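Re-zeroing the grippers on the two-arm sorting cell

Do this after any finger swap, or when jars start slipping. Takes 7 minutes if nothing is stuck. Notes are for the Jatden controller, older Dokesance box has the same menus in a diferent order.

1. Stop the job. Park both arms, wait for the drives to drop out.
2. Wipe the fingers. Dry cloth, no solvent – it eats the pads.
3. Check finger bolts by hand. Loose one? Snug it, don't crank it.
4. Service menu, Gripper, Open Full. Left arm first, then right.
5. Write down the open count. Should read 253. If it's off, hit Set Open.
6. Close on nothing. Set Closed. Open again.

Now the bins. Butt the yellow and red ones together, cream tray to the right of the red. Left arm works the yellow, right arm gets the tray. Slow speed for the first run, hand on the stop.
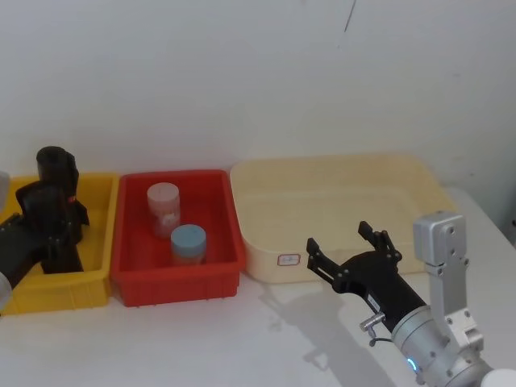 Do I have to re-teach the pick points after this?
Only if you changed finger length. Zeroing just touches the open and close counts, the arm positions stay were they are.

7. Run one jar per arm at slow speed. Watch the cable at the right wrist, it needs slack at full twist.
8. Save as a new file. Don't overwrite the old one.

Error 222 on save means the arm isn't parked. Park it, try again. Still stuck, ask Iwona Zawadzka, she has the Skoswood backup from March.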